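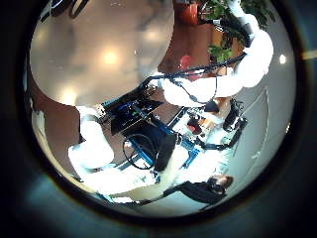
The plant was item 9 on the Gallby inventory. Meng, Qianru, assessor, entered the room at 4:40 in the afternoon and wrote: foliage plant, potted, living. The form had a field for condition and a field for value. It had no field for living, so she put it in the margin.

The Grulitz form dated from a period when offices were cleared of desks and little else. A plant could be entered as furniture, which required a height, or as stock, which required a supplier. She measured from the base of the pot to the top leaf, then again from the base to the lowest leaf, which hung below the base. The second figure was negative. The form did not accept negative figures.

She telephoned Velliment.

"Is it attached to the building?" the clerk asked.

"No."

"Does it appear on the Maluleke lease?"

She checked. The lease ran to 146 clauses. Clause 2 listed the ceiling lights, the wall paneling and "all growth." She read this aloud.

"Growth would be mold," the clerk said. "That's a standard clause."

"It doesn't say mold."

There was a pause of about 2 minutes, during which Meng tested the soil with a pencil. The pencil went in to the first painted band and came out clean. She wrote: dry. There was no field for this either.

"Enter it as a fixture," the clerk said. "Fixtures stay where they are until August."

"And who maintains fixtures?"

"The assessor of record."

She wrote fixture, initialed the correction, and signed for the room. Then she went down the corridor to look for a tap – the floor plan showed one, next to the stairs – carrying the only container she had, the lid of her thermos.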